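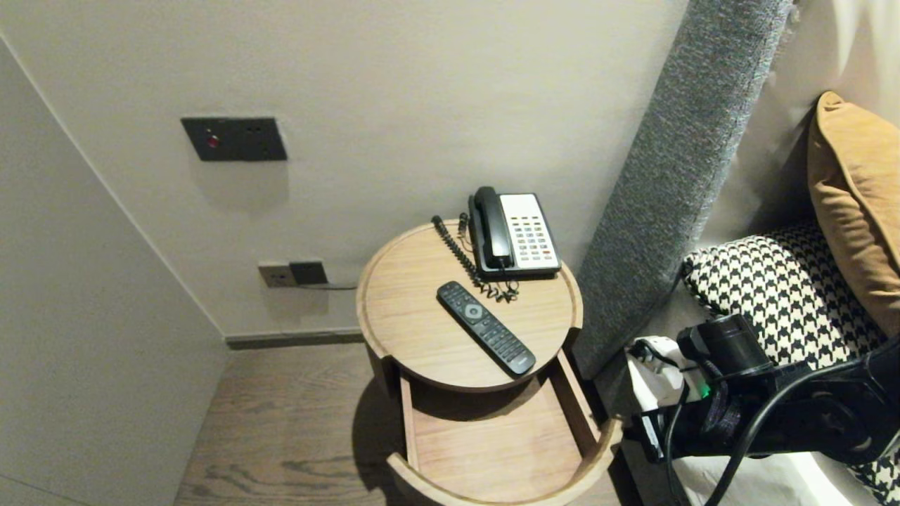

PRESS RELEASE

Repair group asks insurers to show their working on remote damage estimates

Trade body Bustard says photo-only quotes are being sold as finished when the bodyshops that have to honour them are still finding the faults

Bustard, the association for independent bodyshops, has today called on motor insurers to stop treating photo-based damage estimates as final prices. It wants every estimate written without a physical inspection to be marked as provisional, and it wants repairers paid for the time they spend putting the wrong ones right.

The call follows a trial in which member workshops compared 600 estimates produced from customers' phone pictures with the work the cars needed once the panels were off. In 76 of those cases the first figure was close enough that no further approval was needed. The rest went back to the insurer at least once.

"We were told this would cut out the waiting," said Þórey Hauksdóttir, who chairs Bustard. "I can see that it cuts out the waiting at the front, when the customer is on the phone and somebody wants to give them a number. Then the car comes in, the bumper comes off, there is a bent bracket behind it, and the waiting starts again. We would like to see the evidence that anyone has saved a day."

Bustard accepts that its own trial has limits. The workshops chose themselves, the cars were mostly family hatchbacks, and none of the estimates came from jobs that insurers had written off without sending them to a repairer. The association says it would welcome a larger study and has asked insurers for the figures to do one. So far it has received brochures.

What goes wrong

Most of the gaps found in the trial were behind the outer skin of the car. Crash bars, clips, parking sensors and wiring do not show up in a picture taken on a driveway, and light scratches can hide a crack in the plastic underneath. Paint was the other regular problem. Several estimates allowed for one panel where the colour could not be matched without blending into the next.

Naveen Dixit runs a four-bay workshop and took part in the trial. He said the software had been pleasant enough to use and had got one door dent exactly right.

"It was also very sure about a headlamp that it priced as a polish," he said. "Both mounting lugs had gone. I don't mind a machine being wrong, I'm wrong before lunch most days. What I mind is spending an hour arguing with a claims desk that has already told the customer it's a polish."

Extra work of this kind is rarely paid for. Under most approved repairer contracts the workshop is expected to photograph the hidden damage, write a supplementary estimate and hold the car until somebody signs it off. The courtesy car stays out for all of that time, usually at the repairer's cost.

A word on the new tools

Software firm Drirulis is among the companies offering photo estimating to insurers, and its latest version, Itine, was released in April. Drirulis says Itine has been taught on a much wider range of damage than earlier products. Bustard has asked what that range is and how often the results were checked against finished invoices. It has been offered a demonstration, and will attend, but notes that a demonstration uses cars picked by the person giving it.

"People in this trade have been promised a great deal," said Eskil Torvik, technical officer at Bustard. "Some of it was good. Nobody wants to go back to measuring a chassis with string. But when a supplier says a tool is accurate I would like to know accurate compared with what - the final bill, or the last version of the same tool."

What Bustard is asking for

The association has written to motor insurers with the following requests:

Mark any estimate made without a physical inspection as provisional, in plain words, on the copy the customer sees.

Pay a fixed fee for each supplementary estimate the repairer has to prepare.

Let the workshop approve small extra items itself, up to an agreed limit.

Publish, once a year, how far first estimates were from final invoices.

Pushpa Sachdeva, who handles claims work for the Stojanovska group of workshops, said the last of these mattered most to her. "If the numbers are as good as the sales people say, then printing them costs nothing and I'll happily stop complaining. I have asked twice."

Insurers have until the association's next members' meeting to reply. Bustard will publish the answers it gets, along with a list of those who did not send one.

Notes for editors

Bustard represents independent accident repair workshops. It traces its beginnings to a coachbuilders' society founded in 1906.

The trial covered cars that could be driven to the workshop. Vehicles brought in on a recovery truck were left out.

Copies of the trial results, including the estimates that turned out to be right, are available on request.

Press contact: Janaína Moura, Bustard press office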